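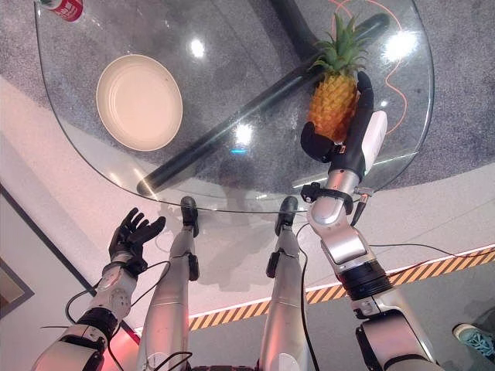 The Hisidia Center for Applied Robotics has begun a new round of demonstration recording for its household handling program, in which a humanoid robot is shown everyday tasks by a remote operator. The work started in September and is carried out jointly with Stendberg, which supplies the control software, and Godeo, which is responsible for data storage and review. Tasks in the current set take place at a glass table and use ordinary household and food-shaped items, among them a pineapple, which the robot holds in its right hand above the tabletop near a round cream-colored plate. Each task is described to the operator in a single written sentence before recording begins. The operator then guides both arms and both hands through the motion from start to finish, and the robot's joint positions are stored together with the views from its cameras.

According to the Center, the program is intended to collect 2080 complete demonstrations. As of Tuesday, 776 had been recorded and accepted. A demonstration is accepted only after it has been viewed in full by a reviewer who did not take part in the recording. Those in which the object is dropped or the written instruction is not followed are kept in a separate file and do not count toward the total.

"The robot can only learn from what the operator does, including the hesitations," said Kadir Tuncer, who directs the program. "We ask our operators to work at a steady pace and to complete each movement, even when a shorter path is available. A demonstration that looks slow to a visitor may be very useful to us."
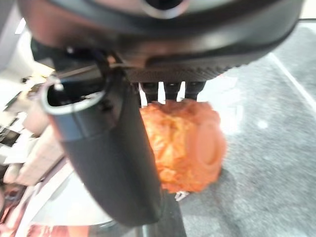
Operators complete a training course of two weeks before their recordings are considered for the program. During the first week they practice reaching and grasping without a time limit. The second week is given to full tasks, including handing an object from one hand to the other and setting it down inside a marked area. Sessions are limited to roughly 30 minutes, after which the operator changes places with a colleague. The Center introduced the limit during an earlier project, when reviewers found that grasps became less careful toward the end of longer sessions.

Particular attention is given to the closing of the fingers. Soft or uneven items may shift as the hand closes, and the operator must judge from the camera views whether the grip is secure before lifting. Views from the wrist are recorded for this purpose -- the head camera alone does not always show where the fingers meet the object. 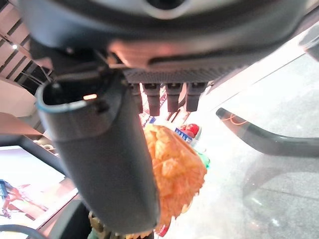 *Reading time: 2 minutes*

The first control policy trained on the accepted demonstrations will be tested at the Solís laboratory building later in the program. The tests will use the same written instructions given to the operators, with the objects placed in new positions. An operator will remain at the control station throughout and will be able to take over at any point.

Results will be reported to the partner organizations before any wider release. The Center also plans to publish its operator training guide, together with the review form used to accept or set aside recordings. Schools and research groups wishing to receive the guide may send a written request to the program office at Hisidia.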